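3.2 Desks in the shared workroom

The second site was a large shared workroom with a white ceiling and a mezzanine along one side. People there had no assigned seats. Haddadin and Sayegh asked them to leave each table as they would at the end of a normal stay, and then recorded what remained on it. Over the study period, 442 tables were recorded at this site and 679 across both sites.

Items were sorted into two groups. Working items were those a person would need to pick up a task again, such as paper, pens and notebooks. Standing items were those that stayed on the table from one user to the next, such as plants and mats. Bags and clothing were logged separately, as most people kept them away from the tables.

Tables with a standing item at one corner tended to have their working items grouped toward the middle. Figure 7 shows a white table of this kind, with a potted plant at the left corner and an open notebook lying partly over a gray mat. A pen rests on the right edge of the notebook. The tall white shelving unit farther back has dark bags hanging from it.

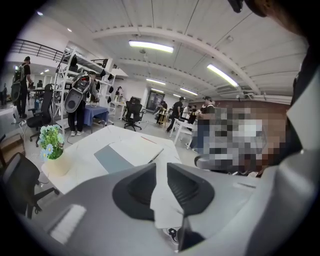
Figure 7. Table with notebook, mat and potted plant in the shared workroom.

3.3 Coding of open and closed items

Notebooks were coded as open or closed. An open notebook counted as one working item, and a pen resting on it counted as a second. Loose sheets were coded by table, and stacks were not separated. Eight tables were left out of this step after the two coders could not agree on where one user's items ended and the next began.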